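Noise in Shared Study Rooms
Mateja Vukčević and Milovan Leka, Grivbridge

2. Method
We asked students at Grivbridge how sound affects their reading. The survey ran in February and had 8 questions. Replies came from two buildings, Rusar and Dervishi.
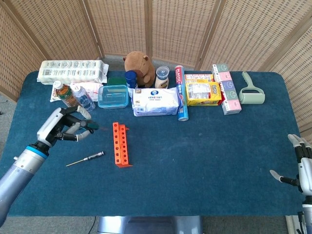 Most people said talking bothered them more than typing or traffic. Readers in Rusar complained most – the rooms there have hard floors and no curtains.

3. Room dividers
Woven screens are cheap and easy to move. We did not measure how much sound they block. 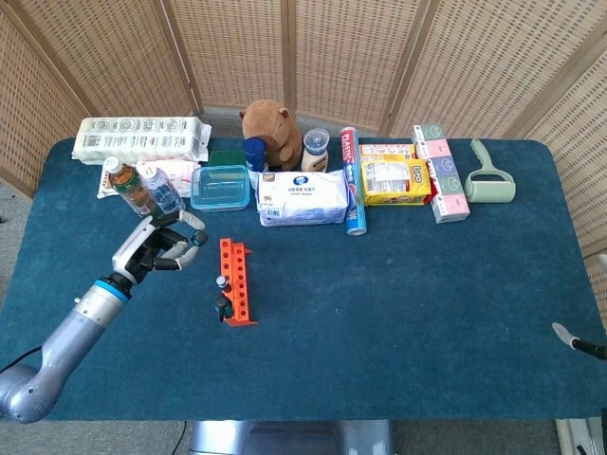
Figure 2. Folding screen standing behind and around a table.

Amra Kneževič lent us the sound meter for the Thursday readings.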